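Lo que he aprendido entrenando a un robot a no tener prisa

Llevaba desde mayo sin escribir por aquí, lo sé, lo sé. Entre la mudanza del laboratorio y que me he metido hasta el cuello en Grudden, el blog se ha quedado criando polvo. Pero hoy, 23 de febrero, por fin tengo un resultado que me apetece contar, así que café y al lío.

Para quien llegue nuevo: Grudden es nuestro método para que una política de manipulación decida ella sola cuántas acciones ejecuta antes de volver a mirar. Lo normal, cuando entrenas por imitación con bloques de acciones, es fijar un número y olvidarte. El robot mira, predice una tanda de movimientos, los ejecuta todos a ciegas y vuelve a mirar. Si el bloque es largo, el movimiento sale fluido y precioso, pero reacciona tarde. Si es corto, reacciona enseguida y a cambio tiembla como un flan, porque cada predicción contradice un poquito a la anterior. Todos los que trabajamos en esto hemos perdido semanas ajustando ese numerito a mano (yo, en concreto, un verano casi entero).

La idea es bastante tonta y por eso me gusta. Predecimos el bloque completo varias veces con ruido distinto y miramos hasta dónde se parecen las muestras. Mientras van juntas, se ejecuta. En cuanto se abren en abanico, se corta y se vuelve a mirar. No hay red extra ni pérdida nueva, y se puede poner encima de una política que ya tengas entrenada. Cuesta algo de cómputo, eso sí, y en nuestra máquina vieja se nota.

Los datos salen de Nimport, nuestra colección de tareas de mesa: 1.896 demostraciones teleoperadas, repartidas en 6 tareas. Todas de coger y colocar, nada exótico. Entrenamos la política base y luego comparamos tres cosas: bloque fijo largo, bloque fijo corto y Grudden. Cada variante con las mismas posiciones iniciales, que las marcamos con una plantilla que se pone y se quita, porque una vez lo hicimos a ojo y nos pasamos una tarde discutiendo si aquello era una mejora o es que habíamos colocado mejor los objetos.

¿Y qué ha salido? Pues que el método gana al bloque largo en cinco de las tareas y empata en la otra. Contra el corto gana en todas, aunque en dos la diferencia es tan pequeña que no me atrevería a defenderla delante de nadie. Lo que más me ha gustado es otra cosa: el número de veces que la política vuelve a mirar baja un 41 % respecto al bloque corto. ¡Y sin tocar el entrenamiento! Yo esperaba una bajadita simpática y me encontré con eso.

También hay parte fea. Probamos con Ortner, que es una política más grande que teníamos de otro proyecto, y ahí las muestras casi no se separan nunca. Está segurísima de todo, incluso cuando va directa a estrellarse contra el borde de una caja. Con una política así, medir el desacuerdo no te dice gran cosa. Hemos probado a subir la temperatura del muestreo y mejora un poco, pero entonces hay que elegir la temperatura a mano, y ya hemos vuelto al numerito. Si alguien ha peleado con esto, que me escriba, por favor.

El siguiente paso es pasar todo por Clondon, el simulador que usamos para las ablaciones, con 4.000 episodios por configuración. Quiero saber cuántas muestras hacen falta de verdad. Ahora usamos ocho porque era lo que cabía en memoria, así de científico.

Donde mejor se entiende el método es en los traslados, ese rato entre coger la cosa y soltarla. Casi todo el mundo mira el agarre, y a mí me tiene obsesionada lo que viene después. Con la pieza ya en la pinza hay un tramo en el que todas las muestras deberían ir de la mano, y luego llega el borde del recipiente y cada una quiere entrar por su lado. Con un plátano cogido cerca del rabito el problema se ve estupendamente: casi toda la fruta sobresale por delante de la pinza, así que la punta llega a la cesta mucho antes que los dedos, y el momento bueno para volver a mirar es justo cuando queda ese huequecito entre la punta y el reborde trenzado. Ahí es donde quiero que corte el bloque, y para la próxima entrada prepararé las curvas de desacuerdo de esa tarea, que tengo a medio pintar y con los ejes sin etiquetar.

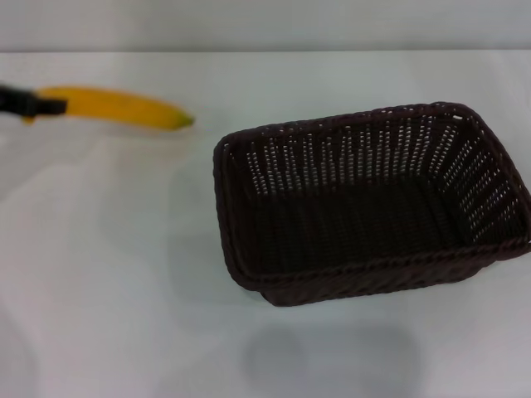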